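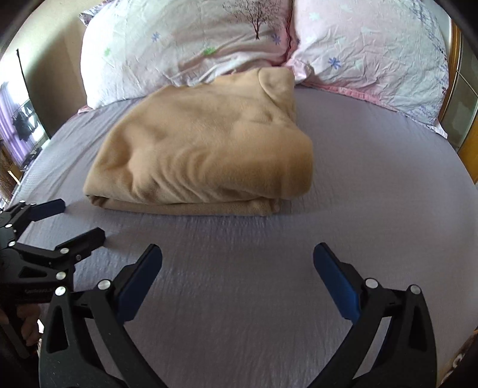
Gremura Hand-Held Gripper Kit: Project Report
Darmawan Ngui, Provham College
August 19, 2020

1. Aim

The aim was to find out whether the Gremura kit is good enough for the department to buy for next year's household handling module. The kit is sold by Starkel as a pair of grippers, one for each hand, with spare pads and screws.

2. Method

I used the pair for 12 days on bedding, towels and clothes. Each session was a set list of tasks: pick up, fold, unfold, move and put down. I logged 200 attempts in all. An attempt was marked as failed if the cloth slipped out of the pads or I had to put a gripper down and use my fingers.

3. Results

Six attempts failed, all of them on thin cotton. Fleece gave no trouble. The rubber pads held a folded edge well, but picking up a single layer from a flat sheet took practice. Folding a blanket needed both grippers, and my wrists were tired after half an hour.

The pivot screws worked loose twice. The manual does not say how tight they should be, and Starkel's reply to my email only told me to check them weekly.

4. Cost

The pair costs £569 with delivery. The Manurung set we looked at in the first term is cheaper but comes with one gripper, so it could not be used for folding.

5. Recommendation

Buy one pair and a second bag of pads. Check the screws before each session.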